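Wisteo outdoor driving set, README
Last touched October 2019

Hi! Wisteo is the little wheeled robot I've been putting together in my corner of the shared workshop, and this folder holds the stills I use to teach it where it can drive and where it can't. I've put it up so the other folks on the Mosov forum can have a go with it too.

What's in it: 1,139 stills, all of open pavement with parked bikes, curbs, grass and a few big buildings in the background. I've hand-labelled 664 of them so far (evenings, mostly, with a lot of tea). Most of the early ones have a nice obvious gap to aim for. 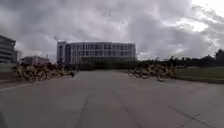 Open pavement between two groups of yellow share bikes, class "clear".

Labels are plain text, one file per still, same name as the picture. The classes are clear, bike, curb, grass and other. Anything I couldn't make up my mind about went into other, so please don't train on that one without looking through it first. Colours are straight off the sensor with no white balance, and grey skies come out pretty heavy in places.

Bikes are the hard bit. My first model, Chambi, was happy with a whole bike side-on and hopeless with a wheel poking in at the edge, or a row so far off it's only a dark smear.

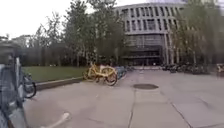

So in the second version I label every bit of bike I can make out, even if it's just a tyre. Manhole covers and painted marks count as clear, because Wisteo rolls over them fine. Seams between slabs too, though the wide ones still rattle the battery tray and I need a better strap.

To load it, unzip everything next to skunosmont.py and run that. It wants more than 40 MB free for the cache and grumbles if it doesn't get it.

Still to do: the rest of the labels, hopefully by December, and a proper train/test split. If you spot a wrong label, send me the file name and I'll fix it!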